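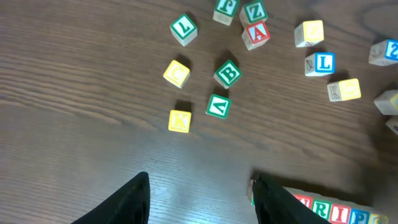 So the spelling thing has kind of eaten my October. If you've been reading since the summer you'll remember I joined the robotics club mostly for the free soldering station, and I was going to be the person who labels cables and goes home early. Ha.

What happened is that Floor Van Dijk (our club lead, terrifyingly organized) put a list of project ideas on the wall at Fonseca and said everybody had to sign up for one by the end of the evening. I was late, I'd been parking, and the only line with space left was "blocks, two arms, spell something." The arms already had names by then. The left one is Jondard and the right one is Dollulier, and no, I don't know where those came from, they were on masking tape when I joined.

The idea is simple enough to explain to my mom. You tip out a bunch of alphabet blocks, the kind you chewed on as a baby, and the arms have to find the letters they need and line them up. We drive them by hand first, over and over, and record everything, and then we train on the recordings and see what the arms do on their own. Our target for the first round was 100 good runs. We have 96! I wanted to keep going last night but it was close to midnight and my shoulders were done. You don't think of it as exercise, moving little cubes around, but try it for an evening and then go reach for something on a high shelf.

The word we picked is NEURIPS, after the big machine learning conference, which somebody thought would be funny and which I voted against. I wanted PIZZA. I will say it's a decent word for practice, seven different letters, so you never get to cheat by grabbing whichever E is closest. The part that drives me up the wall is the S. N, E, U, R, I, P, all fine, and then you get to the end of the row and suddenly every face looks like plain yellow to me.

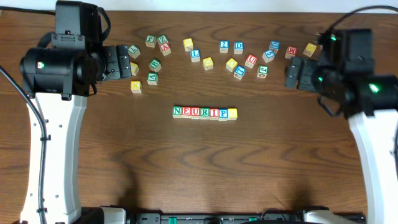
Anyway, the reaching. We had a long argument about who gets the middle of the table. My feeling was that each arm should stick to its own side and only cross over if it really has to, and Floor's feeling was that this would teach them to be lazy. We tried it her way for a whole evening and had 2 proper collisions, nothing broken, but the noise! I yelped both times. Now we have a rule that one arm parks before the other one goes in, and it's slower but my heart rate is a lot better.

The other thing I've learned way too much about is tilt. A block lying flat and square to you is a gift. A block that's leaning or turned a little, so you see the letter and a side at once, is a pain, because you come down on a corner and it spins away from you. My trick (it took me weeks) is to go in slower than feels reasonable and turn the wrist before I get low, so I'm only closing the fingers at the end. Floor does the turn and the drop together in one swoop and it looks amazing and I hate her a little.

And glare. Oh my gosh, the glare. The table is a nice dark wood and the light comes down and makes a big white puddle on it, and if a yellow block is anywhere near that you can forget about reading it. We've talked about putting a cloth down. We've been talking about it for a month.
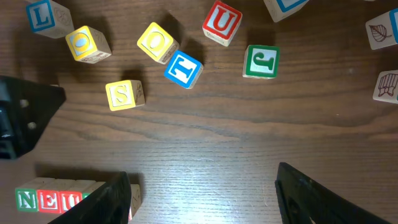 Training is the bit I understand least, so I'll just tell you what I do, which is copy the files over to the machine we call Kollis and then go get a sandwich. The first try, with only a handful of recordings, gave us an arm that hovered over an O for ages like it was deciding whether to adopt it. The second try picked up an N and put it down somewhere near where an N should go, and we screamed so loudly the people from the room next door came to look. I have 136 texts in the club chat from that evening and most of them are just capital letters.

Next up is the last four runs, then I get to pick the second word. I'm still campaigning for PIZZA, but we'd need another Z, so if anyone has a box of old alphabet blocks in the attic, please email me! I'll pay shipping.

This site uses cookies to remember your preferences and count visits. By continuing to browse you agree to our use of cookies. Accept | Manage settings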